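Flimton House, bathroom work: progress note for Paula Cârstea
2018-10-05

Hi Paula, a quick one on where your money has gone! The first-floor bathroom is tiled and grouted and we've spent 80 of the 100 hours you agreed to. Laurențiu Marinescu has passed the plumbing (phew).
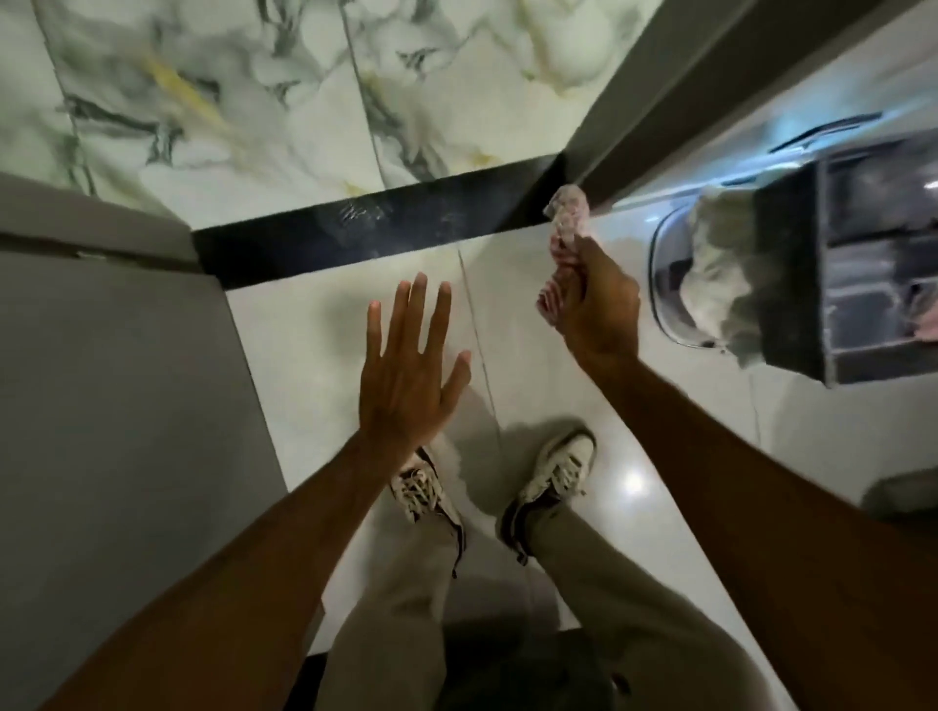 Cleaning is what we're on now, and it's slower than I'd hoped. Grout haze gets everywhere, and the fiddliest spot is the corner where the dark threshold meets the grey door frame, which is a job for a cloth and fingertips. I do love the marble pattern next to the plain white tiles, though!

The sealant needs 24 hours before anyone walks over it, so I've pencilled in Monday for that.
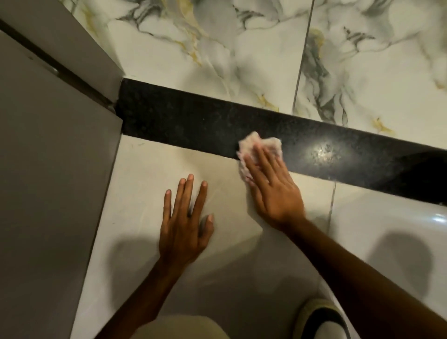
Wiping down the black speckled threshold strip, first-floor bathroom.

Still to do: the mirror, the towel rail and a second go at the skirting. Could you let me know if the last 20 hours can run into next month?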